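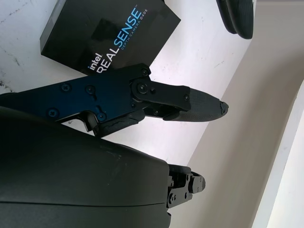

We're putting together next year's equipment budget for the robot bench at Tutari. A few people asked how we do it, so I'll go through it in a thread. It's a small lab and the amounts are small too.

The arms are paid for. What we're planning now is everything that hangs off them: cameras, mounts, cables, fingertip pads, spare screws. In April I added up what we'd spent on that kind of thing and it came to more than I had guessed.

The ceiling for this round is $2000. That has to cover cameras and wear parts. Anything bigger goes on the Flitovard request, and that one takes months to come back.

Cameras first. We want the same short-range depth camera at every wrist. Mixing models saves a little up front, then you pay for it in calibration time and in keeping two sets of brackets. We did that once with a different setup and I don't want to do it again.

The camera line is $1580 as it stands. That's our own planning number with shipping and tax in it, so please don't take it as a price. Get your own quote. Ours moved twice while I was writing the sheet.

Wear parts are next. Fingertips get chipped and the textured surface goes smooth with use. I used to order them when one failed. Now they have their own line, $254 for the year, and we order from Duggan in one go to pay shipping once.

What's left after those two is for cables. Please budget for cables. The ones near the wrist bend all day and they are the first thing I suspect when a camera drops out. I keep spares in two lengths.

The bench task we're buying for is plain handling of small boxes. Pick one up, hold it, put it down, get the next one. We use camera boxes for a lot of it, they're a handy size and there are always a few on the shelf. 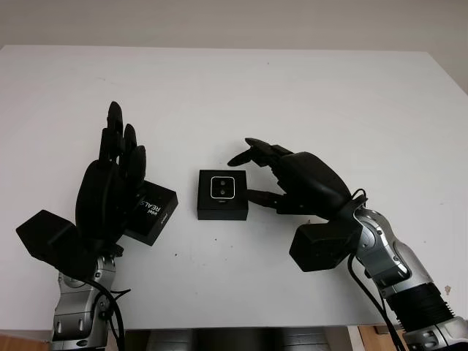
Two hands, two small black boxes, a RealSense one held and another standing on the table.

Black boxes with black hands on a white table is a decent test for what a camera has to cope with. If you're comparing models, ask for a loaner and try it on your own parts. Sample pictures from a seller won't tell you much about your table.

Someone asked about hands versus simple grippers. For budgeting, I put them on separate sheets. A hand has more joints, so I allow more repair time. A gripper mostly needs tips and screws. Repair time is hours of somebody's week and should be written down as a cost.

Lead times: I plan on 5 weeks for cameras and longer for anything machined. Tarkel makes our brackets and they want a final drawing before they'll give a date. So the camera choice has to be settled before the bracket order goes in.

Still open: whether to buy one spare camera now or wait for the next round. I lean toward buying it now and cutting the cable line a bit. If you've had to make that choice on a small budget, I'd like to hear which way you went.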